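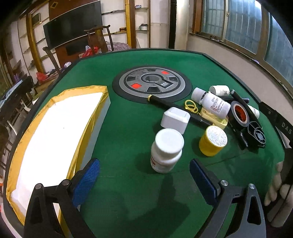
The Pedum with its jaws open in front of a standing pill bottle.

Fliseck Pedum hand-held gripper: review

The Pedum is a hand-held gripper for recording manipulation demonstrations. The operator holds it by the rear grip, squeezes a trigger to close the jaws, and does the task directly. A camera on the body logs the view, and an encoder on the trigger linkage logs jaw width. There is no arm in the loop during recording. We used one unit for seven weeks on tabletop sorting and picking, and kept 3,564 demonstrations after filtering.

Setup

Out of the case, the unit needs a jaw calibration and a camera check. Jaw calibration is two presses, fully open and fully closed, and it held between sessions unless the pads were changed. The camera check uses a printed card supplied by Fliseck. The card curls. We glued ours to a flat board in the first week and had fewer failed checks from then on.

The manual covers mounting a matching jaw set on an arm in detail. It says very little about clock sync if you run two units, and we did not test that configuration.

Jaws and pads

The jaws are black, with a blue rubber pad on the inner face of each. The pad texture is the best part of the hardware. Bottles with smooth plastic walls stayed put at low trigger force, including ones lying on their sides, where the pads meet a curved surface. Markers were also fine when approached across the barrel. Approached near the end, they rotated in the grip on a good share of attempts, and the recorded jaw width gives no sign of it. We tagged those by hand from the video.

Flat tins are harder. The jaw tips are thick enough that a low tin on felt has to be straddled squarely, and if the wrist is tilted one tip lands on the lid. Operators learn to correct for this quickly. Whether the learned policy does is a separate matter: ours copied the pause before contact and was less reliable about the tilt.

Rubber bands should be left out of early sets. Closing on one loose band is possible. Closing on one band in a tangle lifts whatever comes with it.

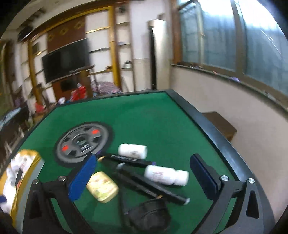

Markers, bottles and a small tin on the felt, seen past the curved black front of the gripper.

Camera and tracking

The wide view keeps both pads and a large part of the room in the picture, and the tracking depends on that room. Shelving, window frames and furniture gave it plenty to hold on to. Felt alone gave it very little. When an operator brought the gripper low and pointed it straight down, position drifted, and the software flagged the take. Of the first 210 takes we discarded far too many for this one reason. Keeping the far side of the table in view fixed most of it.

Bright windows are tolerated. Exposure settles slowly after a fast turn toward one, so we added a short hold at the start of each take.

Comparison with remote control

We had previously recorded similar tasks by driving an arm with the Đoàn leader handle. The Đoàn data transfers with less fuss, as every recorded motion is one the arm has already made. The Pedum lets an operator move in ways the arm can't follow, and the reachability filter in Fliseck's software catches these only after the session. It should run live.

Speed favors the Pedum by a wide margin. A practiced operator can finish 200 takes in a session, with wrist fatigue as the limit. The weight sits too far forward. The Trarnilstead wrist strap helps and blocks access to the record button, so fit it one hole looser than the instructions suggest.

Software

Export is straightforward and field names are documented. Deleting a take leaves a gap in the numbering, which broke our loader once. Version 2 of the desktop tool is needed for batch relabeling.

Verdict

Recommended for pick-and-place work on rigid objects with some height to them. For thin or flat items, wait for the narrow jaw set, listed for July. Spare pads are sold in pairs, and it is worth ordering one pair with the unit.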